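Merrick Block Oil, Food-Safe Board and Butcher Block Finish

Home > Kitchen Care > Oils and Waxes > Merrick Block Oil

Stock no. 1374 (small bottle)
Stock no. 1429 (large bottle)
In stock, ships from our Prarnov warehouse

Read this before you add it to the cart

We have sold board oil for a long time, and for most of that time I have been annoyed by how it gets sold. Every bottle claims to "feed" the wood. Wood is dead. It has no appetite. What oil does is fill some of the space near the surface so that water has a harder time getting in, and it makes the grain look darker and richer for a while. Both of those are good reasons to use it. Neither one needs a drawing of a leaf on the label.

Merrick Block Oil is food-grade mineral oil with a small amount of beeswax dissolved in it. That is the whole recipe. The maker's brochure calls it a "deep-penetrating nourishment system." I asked them to take that off and they took it off our labels but left it on everybody else's, so if you see it in another store, it's the same stuff.

We carry it because it pours well, it has no smell to speak of, and it doesn't turn rancid on the shelf the way olive oil will. Could you get plain mineral oil at a drugstore for less? Yes. If your board is a cheap one that you plan to replace in a year or two, do that.

What it's for

Cutting boards, pastry boards, butcher block tops, rolling pins, salad bowls, wooden spoons, knife handles that are bare wood. It works on maple, beech, walnut, cherry and birch. It works on bamboo, though bamboo boards are strips held together with a good deal of glue and they don't soak up much, so go light.

What it's not for

Anything with a hard film on it. If your countertop was sealed with polyurethane or lacquer, the oil will sit on top and make a greasy mess. Put a few drops of water on the surface and wait five minutes. If the drops are still sitting up in tight beads and the wood under them hasn't changed color, you probably have a film finish and this product will do nothing for you. Save your money.

It's also not a repair product. It won't close a crack. It won't flatten a warped board. I have read reviews on other sites from people who say their split board "healed" after two coats. What likely happened is that the board took on some moisture from the room, the gap closed up on its own, and it will open again in December when the furnace is running.

And it doesn't kill germs. Wash your board.

How to use it

Wash the board with dish soap and hot water, both sides, and stand it on edge overnight. Do not skip the overnight part. Oil on a damp board traps the damp, and you'll get a cloudy look that takes weeks to clear.

Pour a puddle in the middle, more than feels right, and spread it with a rag or your hand. Do the edges and the bottom too. The end grain will drink far more than the face, so keep going back to it until it stops looking thirsty. (There, I've said the wood was thirsty. It's hard to avoid.)

Leave it at least four hours. Wipe off whatever is left with a dry cloth. For a new board, do this 3 times over the first week. After that, do it when the wood looks pale and feels dry to the hand. Some people put it on the calendar, once a month. I don't see the point. A board that gets washed twice a day needs oil more often than one that comes out at Thanksgiving.

How far a bottle goes

The label says the large bottle treats "up to 634 boards." I have no idea where that number comes from. I asked and was told it was "calculated." Unless they are coating boards the size of a playing card with an eyedropper, I don't believe it, and you shouldn't plan around it. For an ordinary kitchen with one good board and a few spoons, the small bottle lasts most people a long while. If you have a butcher block island, buy the large one.

Compared with the others we carry

Dorura Board Cream. Thicker, more wax, comes in a tin. Gives a softer shine and sheds water a little better right after you put it on. Costs more, and you will use it up faster than you expect because it doesn't spread as far. I like it as a last coat over Merrick. I would not pay for it as an only coat.

Stuna Hardening Oil. A different thing altogether. It's a drying oil, so it cures in the wood and you don't have to redo it so often. The trouble is that curing takes weeks, not the "overnight" printed on the front, and the board smells until it's done. It is made from nuts as well, so if anyone in the house has a nut allergy, leave it alone. It does hold up on countertops, I'll give it that.

Any product with "antibacterial" on the front. We don't stock these. We've been offered several and asked every time for test results on wood, in a kitchen, with food on it. What we got back was a color brochure.

About lighter woods

The question we get most is whether oil will turn a light board yellow. Mineral oil by itself stays clear. The beeswax adds a slight warmth, and on maple you may notice it if you put an oiled board next to a dry one. Side by side is the only way most people would ever see it. What does turn maple yellow is age and sunlight, and there isn't a bottle made that stops either of them, whatever the copy says.

Oil will also bring out figure you didn't know was there. Curly or wavy grain stands out more, and so do knots and mineral streaks. If you picked a board because it looked plain and even, try a little on the underside first. A small, tight knot is fine to cut on. A loose one that clicks when you press it is a place for onion juice to collect, and no oil is going to fix that.
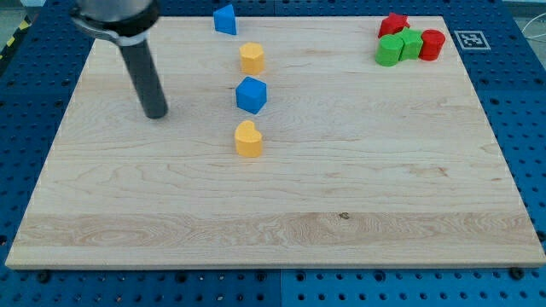
Pale maple with wavy grain and a small dark knot.

Customer questions

Can I put the board in the dishwasher if I oil it first?
No. There is no amount of oil that makes that a good idea.

My board feels sticky. Did I get a bad batch?
Most likely too much was left on. The wax part stays behind when the oil soaks in. Wipe it down with a rag and warm soapy water, let it dry, and next time buff harder at the end. If the board had vegetable oil on it before, that's the sticky part and it needs to be sanded back.

The oil in the bottle looks cloudy and has white bits at the bottom.
That's the beeswax coming out in the cold. Stand the bottle in a bowl of hot tap water for ten minutes and shake it. We ship all winter and this happens a lot. It doesn't hurt anything.

Is it vegan?
No, it has beeswax in it. Plain mineral oil is what you want.

Do I need the Merrick applicator pad?
You need a rag. We sell the pad because people kept asking for it. An old T-shirt does the same job and you can throw it out after.

Will it take out knife marks?
It makes them darker, if anything. Sand first with 120 grit, then 220, then oil.

Customer comments

"Good oil, but it's oil. Not sure what I was expecting. The board looks better." - verified buyer

"Cap leaked in the box. They sent another." - verified buyer

"Used it on the handle of my father's carving knife and on two spoons. The spoons went back to looking dry in a couple of weeks. The knife still looks nice." - verified buyer

On the leaking cap: the old flip tops were poor. The current bottles have a screw cap with a liner. They leak less. I won't say never.

Storage and safety

Keep it capped and out of the sun. Mineral oil rags don't heat up by themselves the way rags with drying oils can, but if you also use the Stuna, treat every rag as if it came from that bottle. Lay them flat outdoors to dry before they go in the trash. Spills on tile are very slick.

Returns

Unopened bottles come back for a full refund less shipping. Opened bottles, write to us and tell us what went wrong. If it's something the product was supposed to do and didn't, you'll get your money back. If it's something the internet said it would do, we'll talk.

Page written by Digby Whitelaw, kitchen care

You may also want: Dorura Board Cream / Stuna Hardening Oil / Cotton rags, bag / Sanding block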